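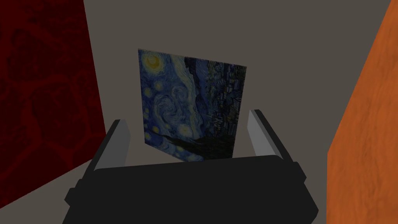
Surell opened its doors in Brorkcombe on Friday, 27th March, and let the public in to see what its robot software people do all day. Mostly they sit at screens. The practice rooms, the arm, the things being picked up, all of it is computer-made, and that was the show. Visitors coming in from the parking lot went straight to the big monitor in the front hall, where a black gripper had its two fingers open on either side of a canvas, a swirling night sky with a yellow moon in the corner. Red wall to one side, bright orange wall to the other. One boy wanted to know if the painting was the real one. It was not, his mother told him, and neither was the robot.

Doors were at 10, line out to the sidewalk before that. Surell had printed 80 name stickers and ran out before lunch. After that people wrote on masking tape.

The company makes a program called Pullance, used to try out arm and gripper moves in a made-up room before anybody lets a real machine do them. Free tours all day, coffee in the back, a demo every half hour in the long room upstairs. No sign-up needed, though the flyer said there was. Surell says the flyer was an old one.

Melquiades Ventura ran the demos, all of them, and was hoarse by mid afternoon. He started each one the same way, by asking who in the room had ever hung a picture crooked. Most hands went up. Then he put a practice room on the screen and talked through how a gripper gets lined up with something thin and flat.

"A box is easy. You can be off a bit with a box," Ventura said. "A thin thing, a picture, a card, you come in at a bad angle and you just shove it along. Or you hit whatever is behind it."

He spent a lot of time on the view from the gripper itself, looking out past the fingers. Several visitors said they found that view hard to read at first. Which way is up, one man asked, twice. Ventura turned the room around for him on the other screen until it made sense, then turned it back.

The demo room has a plant in it, with big heart-shaped leaves, and some questions were about the plant. Does the robot water it. No. Is it in the way. Sometimes, Ventura said, and leaves are a pain to draw because there are so many edges, so the machine runs slower when they are in veiw.
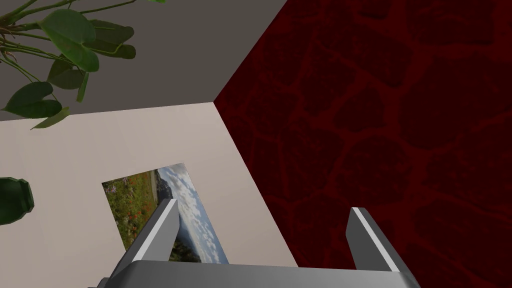

Hands on, sort of

Downstairs was the part kids liked. Surell had 2 stations set up with game controllers, each running its own copy of the room, and anyone could drive the gripper for a turn. Open, close, left, right, in, out. The line for it went past the coffee table and got mixed up with the coffee line, so some people who wanted coffee got a turn at the robot.

Most drivers closed the fingers way too early. A few ran the gripper right up to the wall. Nothing breaks, you press a button and the room goes back to how it was, and that button got more use than any other. The youngest driver the Surell staff let on was in second grade. Oldest was a retired bus mechanic who stayed for three turns and asked for the controller settings to be flipped, because up should be up.

Scores were kept on a whiteboard until somebody leaned on it.

The staff keeps its own log too, a more serious one. Ventura put up a slide with the number 2742, which is how many practice attempts the team saved in the past work week. Each one gets a short note, good or bad, and the bad ones get looked at by a person. He was asked if that was boring. Yes, he said. He was asked if the computer could do the looking. It does a first pass and people do the rest, and he expects it to stay like that for a while.

There were tougher questions at the 2 p.m. session. A woman from the packing plant on the east side asked straight out if this was about replacing people on her line. Ventura said Surell doesn't make arms and doesnt sell to the plant, but that he could not speak for what customers do with the software later on. She said that was not much of an answer. He agreed that it wasn't, and the two talked for some time after the session broke up. The next one started late.

Another visitor wanted to know why the practice rooms have such loud walls. Ventura said the colors and patterns get swapped on purpose, so the software does not get used to one plain background and then fall apart in somebody's actual kitchen. Dark red is a favorite with the team. The orange got mixed reviews from the crowd.
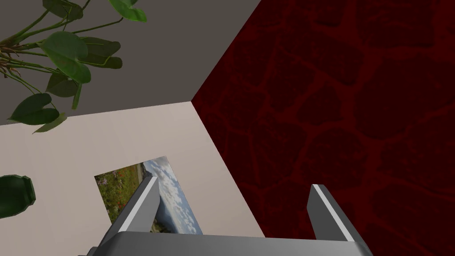

Ventura also took a few questions on how close the made-up version comes to the real thing. Weight and rubbing are the hard parts, he said, and light is the part people always ask about. A move that goes fine on the screen a hundred times can still go wrong on a table with a draft or a wobbly leg. The team keeps a list of those. It was not handed out, though a couple of people asked.

The Prado, next door, gave up its lobby for the overflow crowd and ran the upstairs demo on the screen it normally uses for movie times. Sound cut out for part of the noon session. People stayed anyway, popcorn was half price.

Students came over from the high school on the early bus, 12 of them, with a shop teacher. They got the long tour, including the room with the servers, which is loud and chilly and was the least popular stop of the day. Two of the students asked about summer jobs. Surell takes on a small number of paid helpers when school lets out, sorting saved attempts and building practice rooms, and the forms are at the front desk. You have to be 16.

City parking enforcement did ticket some cars along the side street. Surell says it had asked for the meters to be bagged and will check on what happened. Bring your ticket to the front desk if you got one, no promises.

Another open day is planned for June, on a weekend this time, date not set. Same building. Ventura says there will be more controllers, and the coffee will be moved to the other side of the hall. Lost and found from Friday: a gray kids mitten, reading glasses, one umbrella. All at the desk, weekdays until 5.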